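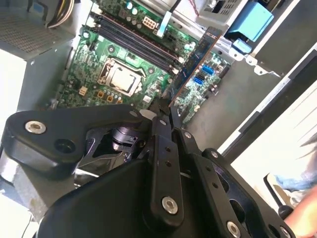

图 3-1　打开侧板后的主板区域：处理器插座、内存插槽和竖立的扩展卡

## 3　拆下和装回扩展卡

本章说明怎样把扩展卡从主板上取下，清洁以后再装回去。适用的机箱是 Wellent 翻新台式机，灰色金属外壳，侧板已经按第 2 章的方法打开。如果您的机器是 Bozkurt 型号，扩展卡的固定方式不同，请看附录 B，不要按本章操作。

第一次做的人，请留出 25 分钟。做过几次以后，20 分钟是足够的。

### 3.1　开始之前

请准备下面的东西：

- 十字螺丝刀一把，中号，最好刀头有磁性
- 防静电手环一个，带夹子
- 防静电袋一个，尺寸要比卡大
- 软毛刷一把，干燥的
- 装螺丝的小盒子一个
- 标签纸和笔

> **注意：** 关机不等于断电。必须把电源线从机箱后面拔下来，然后按住开机按钮五秒钟，让剩余的电放掉。没有完成这一步，请不要把手伸进机箱。

> **注意：** 不要在地毯上工作。也不要穿羊毛的衣服。

### 3.2　先认识各个部分

动手以前，请用一分钟对照图 3-1，在自己的机器里找到这几个地方。主板是绿色的。处理器插座在主板中间，上面有银色的金属盖，四周有金属框压住。四条黑色的内存插槽平行排列，在处理器插座旁边。白色的多针电源接头也在内存插槽这一侧。

扩展卡是深蓝色的电路板，它不是平放，是立着插在主板上。卡的附近有两个蓝色的 SATA 接口，旁边还有一个黑色接口。

有的机器里面，会有白色和蓝色的排线垂到内存插槽附近。这条线请不要拉，也不要折。需要更多空间的时候，用手背轻轻把它推到一边就可以。

### 3.3　拆下扩展卡

1. 把机箱侧放在桌上，打开的一面向上。机箱要放稳，用手推一下不应该摇动。
2. 戴好防静电手环，夹子夹在机箱没有油漆的金属部分。
3. 检查卡上有没有连接电缆。如果有，先在标签纸上写好名称，贴在电缆上，再拔下来。拔的时候拿住插头，不要拉电线。
4. 拧下固定挡片的螺丝，放进小盒子。如果螺丝掉进机箱，必须马上找到它，不能等到最后再找。
5. 查看插槽的末端有没有卡扣。有卡扣的话，用一个手指压住，直到它松开。没有卡扣，直接做下一步。
6. 拿住卡的上边缘，前后两端同时用力，垂直向上拔。力量要慢慢增加。
7. 卡离开插槽以后，不要碰下面的铜色或金色触点。把卡放进防静电袋。

> **提示：** 如果卡拔不动，先停下来。最常见的原因是卡扣还没有松开，第二个原因是挡片被机箱的边顶住。可以把卡沿着长的方向很轻地动一下，一端先抬起一点，然后是另一端。绝对不要左右摇，这样会损坏插槽。

### 3.4　清洁

用软毛刷清洁插槽，方向是从里面向外面。刷毛不要用力压到槽里。处理器插座和它的金属框不属于本章的工作，请不要打开。

触点看起来发暗的时候，可以用 Brundico 无绒布干擦，只向一个方向擦。不要用橡皮，橡皮的碎屑会留在插槽里面。不要用水，也不要用家里的玻璃清洁剂。

主板上竖着的小圆柱是电容，刷子经过这里要轻。

### 3.5　装回扩展卡

1. 从袋子里拿出卡，仍然只拿边缘。
2. 把卡的缺口和插槽里的隔断对齐。方向不对的时候卡是插不进去的，请不要用力试。
3. 两个拇指放在卡的上边缘，垂直向下压。有卡扣的插槽会发出一声轻响。
4. 从侧面看一次：卡的下边缘和插槽应该平行，触点几乎看不见。如果一端高、一端低，请拔出来，从第 2 步重新做。
5. 装上挡片的螺丝。拧紧以后就停，不需要很大的力量。
6. 按照标签把电缆接回去，再撕掉标签。
7. 检查机箱里有没有忘记的工具和螺丝，然后才可以取下手环。

### 3.6　通电检查

先不要装侧板。接上电源线和显示器，开机。系统启动以后，打开设备列表，确认扩展卡的名称出现在里面。

| 现象 | 可能的原因 | 怎么做 |
|---|---|---|
| 开机后没有画面 | 内存或电源接头被碰松 | 断电，把内存和白色电源接头重新压紧 |
| 设备列表里没有这张卡 | 卡没有插到底 | 断电，重复 3.5 的第 2 到第 4 步 |
| 风扇有摩擦的声音 | 电缆碰到风扇叶片 | 断电，整理电缆 |
| 硬盘找不到 | SATA 线松了 | 断电，检查蓝色接口和硬盘两端的插头 |

> **注意：** 每一次重新检查之前，都要再做一次断电和放电的步骤。

一切正常，就关机，拔下电源线，按第 2 章相反的顺序装好侧板。

### 3.7　记录

请在机箱里面的维修卡上写下月份（例如“6 月”）、扩展卡的编号和您的名字。更换下来的旧卡要装袋，送回 Brolimholm 仓库，备件申请单上填写代码 900。

本章由 Muammer Dönmez 编写。如果您发现步骤和您手里的机器不一样，请把机箱型号和步骤编号一起写给他，下一版会修改。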